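What the Thread Count Leaves Out

Bed linen is sold by one number, and the number describes very little of what happens once a sheet is on a mattress. Thread count is the sum of warp and weft yarns in one square inch of fabric. It says nothing about fiber length, yarn twist, finishing, or how far the cloth will shrink in its first few washes.

The mill at Cavberg, which weaves for several hotel suppliers, stopped printing the figure on its trade labels and now lists fabric weight and weave instead. Its standard percale is a plain weave, one over and one under. Its sateen floats each weft yarn over several warps before tying down. The floats give a smoother face and a heavier drape, and they also expose more yarn to abrasion.

Wrinkling depends mostly on the fiber. Cotton is held together internally by hydrogen bonds, which loosen in the presence of moisture and reform as the cloth dries. If the fabric is folded while they reform, the fold stays. Body heat and humidity overnight are enough to do this on a small scale, so a sheet that went on flat in the evening is creased by morning.
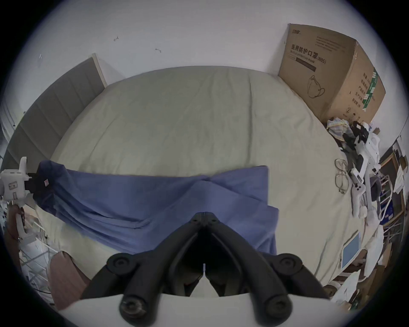

Resin finishes reduce the effect by cross-linking the cellulose chains. The cost is strength. Cross-linked cotton is stiffer at the molecular level and tears at a lower load, and the finish itself weakens with repeated laundering. Canumus, a textile laboratory that tests for the contract trade, ran 30 samples of finished and unfinished percale through 46 wash cycles. The finished cloth dried smoother at the start of the trial. By the end, the difference in appearance had narrowed, while the difference in tear strength had not.

Drying has a larger effect than most buyers expect. Overdrying removes the moisture that cotton normally holds at room conditions, and the cloth leaves the drum harsh and set in whatever shape it was tumbled. Dekker, a commercial laundry, pulls its sheets while slightly damp and finishes them on a heated roller. At home, removing the load early and hanging it over a rail gives a fair approximation.

Fit is a separate matter. A fitted sheet cut too deep for its mattress has slack across the top, and slack turns into folds under any movement. Measure the mattress at the side seam, add the topper if there is one, and compare the total with the stated pocket depth. Allow for shrinkage in length and width unless the label says the cloth was preshrunk.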